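Gridberg 335 Countertop Dishwasher
Section 4: Loading, Dosing and First Wash

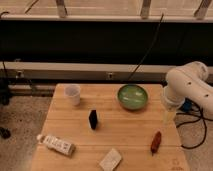
Fig. 4-1. Mixed small items before sorting: plastic cup, glazed bowl, bottle.

This section covers sorting, loading, detergent and the first wash cycle. Complete Section 3 (Leveling and Water Connection) before you begin. The machine must stand level, and the drain hose must be clipped to the sink edge or joined to the household drain.

4.1 Sorting items

Read the mark on the base of each item before loading. Plastic without a dishwasher mark must be washed by hand. Glazed ceramic may be washed on any program, but hand-painted or repaired pieces should be kept out of the machine.

Do not load the following:
- wooden boards, spoons or handles
- cast iron, tin or untreated aluminum
- bottles or jars with paper labels still attached
- closed containers of any kind
- items soiled with paint, wax, ash or machine oil

CAUTION: Paper labels come off during the wash and collect in the fine filter. A blocked filter stops the drain pump and produces error E4. See Section 7.

4.2 Loading the lower rack

1. Pull the door down until it rests flat. Do not lean on the open door or place heavy cookware on it.
2. Slide the lower rack out to the stop.
3. Scrape food from plates. Rinsing is not required unless the items will stand overnight.
4. Place plates in the rear slots, facing the center of the machine.
5. Place bowls in the front slots at an angle so that water can run off. Shallow bowls go on the left, where the slots are closer together.
6. Put flatware in the basket with handles down. Load sharp knives with the blade down.
7. Turn the spray arm by hand through one full turn. If it touches anything, move the item and check again.

Note: The lower rack accepts plates up to 10 inches across. Larger plates will hit the door seal.

4.3 Loading the cup shelf

1. Fold the cup shelf down from the right wall until both tabs click.
2. Place cups and glasses upside down. Leave a small gap between glasses.
3. Lay lightweight plastic under the edge of the shelf clip. Loose plastic can be turned over by the spray and fill with dirty water.
4. Check that nothing hangs below the shelf into the path of the spray arm.

To remove the shelf, press both tabs inward and lift. The shelf can be left out when the lower rack holds tall items.

4.4 Water hardness setting

The machine leaves the factory set to level 2. Ask your water supplier for the local hardness or use the test strip in the accessory bag.

1. Turn the machine off.
2. Hold START and press POWER. Release both when the display shows H2.
3. Press PROGRAM until the correct level appears (H1 soft, H2 medium, H3 hard, H4 very hard).
4. Press POWER to save.

If the setting is H3 or H4, fill the salt tank before the first wash. Use coarse dishwasher salt only. Table salt contains additives that damage the softener. Wipe up spilled salt and run a Rinse program at once, with the machine empty.

4.5 Detergent and rinse aid

1. Open the dispenser on the inside of the door by sliding the latch to the left.
2. Add powder to the lower line for a half load or to the upper line for a full load. If you use tablets, cut to one tablet per wash and select a program longer than one hour.
3. Close the lid until it latches.
4. Turn the rinse aid cap to the left, fill to the MAX mark and wipe away any overflow.
5. Replace the cap and turn it to the right until it stops.

CAUTION: Never use hand dish soap. The foam will leak past the door seal and may reach the electrical parts in the base.

WARNING: Detergent is corrosive. Keep it away from children. If it contacts the eyes, rinse with clean water and get medical help.

A full rinse aid tank lasts for some 30 washes. The lamp next to the star symbol lights when it needs to be filled.

4.6 First wash

Run the first wash without dishes. It clears factory test water and dust from the tank.

1. Open the water supply valve fully.
2. Add detergent to the lower line.
3. Close the door until you hear the latch.
4. Press POWER, then press PROGRAM until P1 (Intensive) shows.
5. Press START. Filling begins after a short delay.
6. Look under the machine and at both hose ends during filling. If water is present, press START for three seconds to cancel, close the valve and return to Section 3.
7. When END shows, press POWER and open the door slightly. Wait 15 minutes before opening it fully.

A small amount of clear water in the filter well after the cycle is normal. It keeps the seal of the pump from drying out.

4.7 Changing a program after start

A program can be changed only while the dispenser lid is closed.

1. Open the door slowly to pause the machine. Hot water may splash.
2. Check the dispenser. If the lid has opened, let the program finish.
3. Close the door and hold START for three seconds.
4. Select the new program and press START.

4.8 Accessories for this section

Flatware basket, replacement: part 749
Cup shelf with tabs: part 752
Salt funnel: part 760
Test strips, pack of 4: part 771

Parts are supplied by Poon Service, Pelluvbridge. Have the model number and the serial number ready when ordering. Both are printed on the plate on the left edge of the door.

Continue with Section 5: Programs and Options.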